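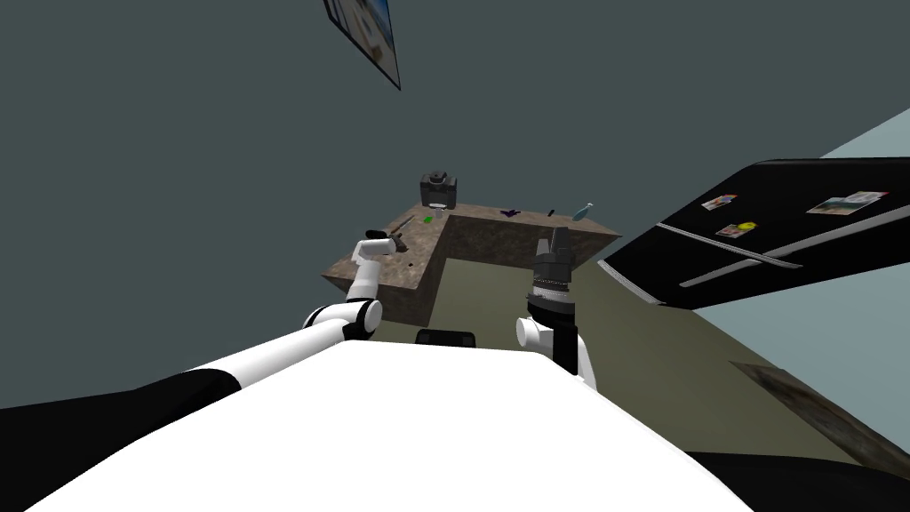

Two robot arms at a countertop (computer rendering)

Music > Opinion > Folk and Roots

Print this page | E-mail this to a friend

Search reviews and articles Go

Let the support act finish
by Kaisu Kallio

I saw Nuwan Thambiah open for a well-known fiddle band in May. He had 30 minutes on the poster and played four songs. The doors had opened late, the headliners wanted a longer set, and the time came out of his.

He plays slow airs on the concertina and each needs room. The last was a tune he had from Rokeya Gunawardena, which runs to nine minutes if you leave it alone. He cut it to five and went off while people were still queuing for the bar.

Folk clubs used to be better at this. At the Khondokar, which holds 100, floor singers got their two numbers and the guest waited – that was the arrangement and guests knew it. Bigger rooms have borrowed the habits of rock venues, where the opener is there to cover the noise of people finding their seats.

I would like promoters to print stage times and keep to them. If the evening starts late, take the minutes off the interval. Anjana Abeysekara does this at her nights and still sells out a hall of 600.

Thambiah sold a few CDs afterwards from a table by the cloakroom. I bought one, and the long version of the tune is on it.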